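Ticket 974 — Wireless mic cuts out during walkaround magic set
Opened by: Adi Entili
Product: Mikness headset pack + Brinbridge receiver
Status: Waiting on customer

Hi all, me again (sorry!). I do close-up and parlor magic for weddings and company parties, and my headset mic keeps dropping out in the middle of the act. It's never a clean cut either, I get a sort of gargle, then two or three seconds of nothing, then I'm back and everybody has missed the name of the card. I had a room of up to 796 people at the last one, a big hotel ballroom, and you can imagine how well a whispered reveal goes over when the back tables only hear half of it.

What I've tried so far:

Fresh batteries in the pack, brand new out of the wrapper. Same thing.

Swapped the headset for my old lapel mic. Same thing, so I'm pretty sure the headset is fine.

Moved the receiver off the floor and onto the speaker stand. This helped a little! I got through the rope routine without a single drop, then lost it again as soon as I went out into the tables.

Ran a scan and changed from channel 11 to channel 8. Worked great in my garage — I walked all the way to the mailbox and back, talking nonsense the whole time (the neighbors are used to me). Then it did the gargle again at the next show, a bit after dessert.

Update, same day. Fitriani Nasution on your phone line had me check where I wear the pack, and I wear it in my back pocket under the tailcoat. There's a steel coin holder sewn in right next to it. She thought the metal and my own body could be blocking the antenna whenever I turn my back on the receiver, and I do turn around a lot, it's most of the job. I moved the pack to the other hip and did the whole act in the living room with the receiver at the far end of the hall. One tiny crackle in the cups and balls, nothing in the rest. Much better, but I don't trust it yet.

Two questions before my next booking. Should I get the Brinbridge extension antennas, or is that overkill for one guy and a rabbit puppet? And does the squelch setting matter here? Mine is all the way down — I think I did that years ago to get rid of a hiss and never touched it again.

I can bring the receiver in if you want to look at it, I'm over by the Tuhumury store most mornings anyway.

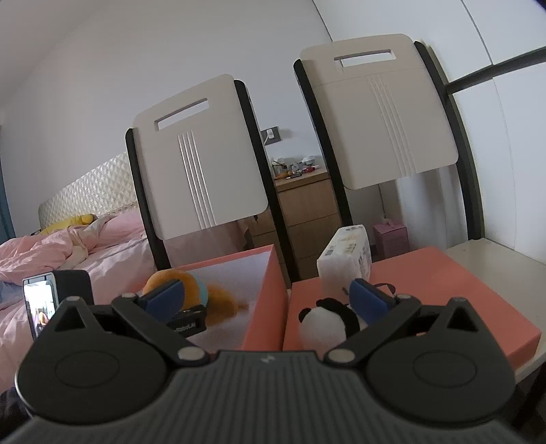
Ridwan Liem: Thanks Adi, please hold off on buying antennas for now. Put the squelch back to the middle position first, keep the pack on the hip away from the coin holder, and run your scan again at the venue with the house sound and lights switched on. A garage scan won't show you what the hotel is using. If it still drops after that, bring in the receiver and the pack together and we'll test them as a pair.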